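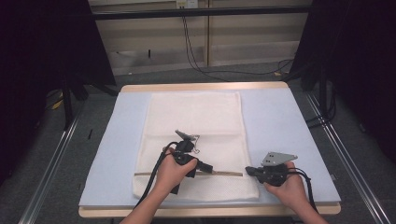

Caring for Video Cassettes and Film Discs at Home

Sunday, September 26, 2021
3151 shares

The Plosamum Film Library receives regular enquiries from households which have kept films on cassette and disc and wish to go on watching them. The following guidance is drawn from the Library's own practice in Truvden, where more than 3000 cassettes are held alongside the disc collection. It is intended for ordinary rooms and ordinary cupboards, and no special equipment is required for most of it.

Choosing where to keep the collection

Cassettes and discs should be kept in a room that is lived in. Lofts and garages are subject to large changes in temperature over the year, and cellars are often damp. An inside wall is preferable to an outside one. Shelves should not be fitted above a radiator or in a place which receives direct sun, as printed sleeves will fade within a few summers and disc cases may warp.

The lowest shelf should stand clear of the floor. Members who keep tapes in a cupboard under the stairs are advised to open the door for an hour or so each week, and to check the back of the cupboard for mould every March, when the heating season is nearly over.

Cassettes

A cassette should be stood on its short end, like a book, with the full reel at the bottom. Tapes laid flat in tall piles may suffer damage to the tape edge. Before a film is put away it should be wound fully to one end without stopping. A tape left halfway through will have the same stretch exposed each time the flap is opened, and this is usually the part of the picture that fails first.

If a cassette has been stored in a cold place, it should be left in its sleeve in the viewing room overnight before it is played. Tapes on which mould can be seen through the window must not be put in a machine. They should be sealed in a bag and kept apart from the others until advice has been taken.

The recording tab on the spine should be removed from any home recording which is to be kept. Should the tape be wanted for recording later, a small piece of sticky tape placed over the gap will serve. 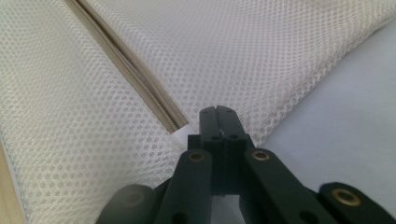
Photograph: Anneli Nurmi

Discs

Discs should be held by the edge and the centre hole. When removing a disc from a tight case, press the centre button fully down and allow the disc to rise; it should not be bent upwards from the rim. Box sets with overlapping trays cause a great many scratches, and the Library has moved 330 discs out of such boxes into single cases, with the original packaging kept flat in a drawer.

Fingerprints may be removed with a clean, soft, lint-free cloth, slightly dampened with distilled water. Wipe in straight lines from the centre outwards. Circular wiping should be avoided, as a scratch which follows the track is harder for the player to read across. Household polish, window cleaner and toothpaste are not suitable, whatever may be read elsewhere.

Paper labels should not be stuck to discs. Titles may be written on the upper side with a soft, water-based pen sold for the purpose.

Sleeves and inserts

Card sleeves from older releases are often worth more to a collector than the tape inside. Price stickers may be loosened with gentle warmth from a hairdryer on its lowest setting, with the cassette taken out beforehand. Torn corners should be left alone or backed with acid-free paper. Clear sticky tape yellows and will lift the print when it is eventually removed. 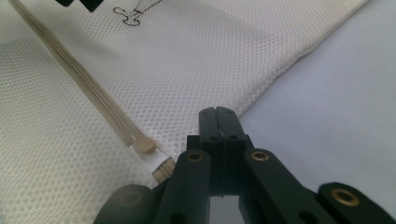
Keeping a list

A written list is recommended for any collection which fills more than one shelf. It should give the title, the year, the format, the version (many films were issued in both a cinema cut and a longer one) and the date on which the item was last played. Members of the Prararus Film Circle have found a card index quite adequate. Where a film is lent to a friend, a card left in its place on the shelf will save a good deal of searching.

Enquiries concerning damaged tapes may be made at the Library's front desk during opening hours. Owners are asked not to post cassettes without first making contact.

2 comments

Volker Böttcher
Thank you for this. May I ask whether the advice on winding also applies to the small camcorder cassettes? We have a shoebox full of them and some have not been played since the children were at school.

Hayashi
I did the hairdryer trick on an old rental sleeve and the sticker came off clean, but go slowly, the shiny coating started to bubble at one corner. Still haven't got round to making the list.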